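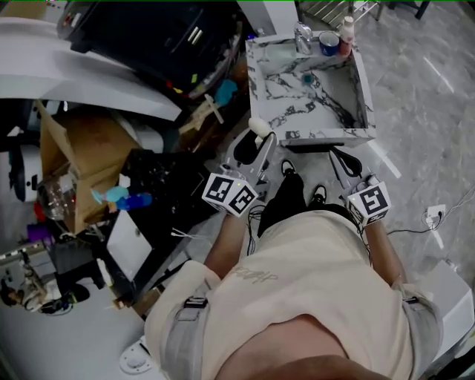

Get Involved / Participants Wanted

Student robotics project needs people with hands. Paid, sort of (see below).

We're the Jusden crew, the final-year group out of the Jonesgate robotics club, and we're short of demonstrators for the bathroom tasks. You wear the harness, hold a gripper in each hand and do ordinary washbasin stuff – caps, cups, bottles, taps – over and over while it records. The arm learns from your goes. No coding, no experience, lefties very welcome.

What you need:
Two free hours, twice if you can manage it
Comfy T-shirt and closed shoes, no thongs
OK with standing and looking down a lot
18 or over, sorry, ethics form

Sessions start 3rd March and run evenings, 50 minutes on then a proper break. Harness straps adjust, tell us if they pinch. Grippers get heavy after a while so we swap people out. Each cap has to come off and go back on with the gripper only, no cheating with your pinky.

You get a $50 grocery voucher per session plus tea and whatever biscuits are left. We had 7 people in February and need heaps more, target is 51 before the arm gets its first proper run.

If you've got a dodgy shoulder or wrist please sit this one out. Video is of hands and basin mostly, your face isnt needed. You can pull out any time and we delete your goes.

To sign up, leave your name and evenings at the club desk for Mulugeta Kassa, or ring ext 1879 and ask for Berhanu Mamo. Say wich hand you write with. Spots go in order of asking.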